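Trasano teleoperation working group
Minutes of the June progress meeting

Present: Kidus Moges (chair), demonstration operators, data review, hardware support, one representative from Vieira by phone
Apologies: Purnix integration team
Start: 10.00

1. Minutes of the previous meeting

Agreed with one correction. Under item 4, "operator delay" should read "network delay". The two are logged separately and should not be mixed up in the report.

2. Collection to date

Data review reported 937 demonstrations recorded for the tabletop set, all by remote control. Of these, 90 have been set aside. Most of the rejected runs show a pause of several seconds in the middle of the reach, where the operator stopped to correct their view and then carried on. The arm holds still during the pause but the log keeps running, and the trained policy copies the wait.

Kidus Moges asked whether the pauses could be trimmed out and the runs kept. Data review said this had been tried on a small batch. The joint positions join up well enough, but the hand camera picture jumps at the cut. It was agreed to leave the 90 out for now and keep the raw files.

3. Plug and power strip task

This took up most of the meeting. Operators find it the hardest task in the set. The approach is simple, and the difficulty starts once the hand is over the plug: the fingers hide the plug body from the head camera, and the operator has to judge the grip from the finger current readings alone.

Two ways of working were compared. In the first, the operator comes in from directly above and closes all fingers together. In the second, the hand comes down at an angle from the cord side, with the thumb placed first. The second is slower but gives a steadier grip in the logs. Operators asked for one written method, as the present mix of styles is likely to confuse training. 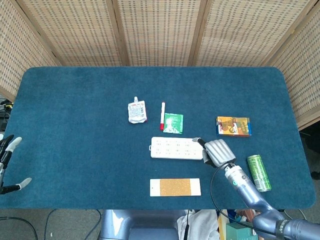

The strip tends to slide when the plug is pulled. One operator has been using the left hand to hold it down and the others have not. Kidus Moges said both are acceptable demonstrations in principle but they must be labelled as different tasks, one-handed and two-handed, or the policy will average them. Hardware support suggested fixing the strip to the table. This was not supported, as the customer's own test will use a free strip.

Cord position was also discussed. It should be changed between runs, including some runs where it lies across the path of the hand. Operators to set this by eye. No fixed pattern.

4. Other items on the table

Vieira asked why small objects not used in a task are left out during recording. Data review replied that the policy must learn to ignore them, and that sets recorded on a bare table did badly in the spring trial. Light packets and pouches are the most useful for this, being easily shifted by a stray finger. A run in which an unused item is knocked should be kept if the task itself is completed, with a note in the comment field.

5. Hand guiding

Short report from hardware support on moving the arm directly by hand in place of the remote rig. In a session of 32 runs the wrist paths were smoother than by remote control. Against that, the person guiding the arm appears in the camera view throughout, and the fingers cannot be guided with any accuracy - the joints are too stiff when powered down. Hand guiding may still be of use for teaching start positions. No decision taken.

6. Urnow software

The new version of the Urnow recorder drops the first few readings after each restart. Operators are to wait for the counter to move before starting a reach. The fault has been reported and a fix is promised, with no date given.

Actions

Kidus Moges to write up the angled approach as the standard method and send it round for comment.
Data review to split the existing plug runs into one-handed and two-handed sets.
Operators to record a further 6 practice runs each with the written method before main collection restarts.
Hardware support to check the slack in the wrist cable at full reach.
Vieira to confirm the type of strip used in the customer test.

Meeting closed 11.25. Next meeting to be arranged once the split sets are ready.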